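Project report: how we planned (and re-planned) our equipment budget

Our project was a two-arm tabletop station that handles household stuff, and I somehow ended up in charge of the money. I had never bought anything bigger than a laptop, so most of this report covers the shopping side. The motion part is in the other write-up.

We started in December with a limit of 500 dollars for everything that wasn't an arm. The arms came through the department's deal with Plenholm, so I didn't have to pay for them, but I did have to plan around them. That sounds easy! It wasn't. An arm needs something to bolt to, a power supply, spare fingers, cable clips, and a table that doesn't wobble when two of them move at once (our first one did, badly).

My first spreadsheet came to 796 dollars. I'd put in a ready-made enclosure from Jidness, and it ate more than half of that on its own. We talked it over and decided to get just the wall panels and a rail from them and put the rest together ourselves. It cost us two weekends and a lot of tiny screws — I still find them in my backpack — but it got us back under the limit with a bit left over.

The gripper fingers were the next argument. Daza sells them in sets of 2 and Ronska in sets of 3, and the price per finger is nearly the same once you add shipping. I went with Daza, mostly because they answered my email the same day. I'd order a spare set right at the start next time, as waiting on parts cost us more days than anything else in the plan.

Then there were the props, which I hadn't given a line at all. I figured we'd bring things from home, and some of us did, but you want objects that stay in the lab so that Tuesday's run looks like Monday's.
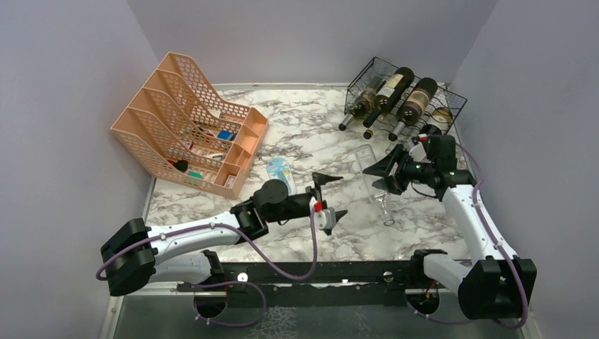
I ended up adding a props line of roughly 40 dollars, and it was the best money we spent. Clear glass went on the list early, and so did a wire rack and a desk organizer, both kinds of things with narrow gaps where a gripper has to come in at the right angle. Cheap stuff is fine here. Just buy doubles of whatever can break.

If another group takes this over, my advice is to keep a separate line for cables and connectors. I had them under "other," and "other" got out of hand fast. The updated spreadsheet is in the shared folder, second tab, with shipping listed by supplier.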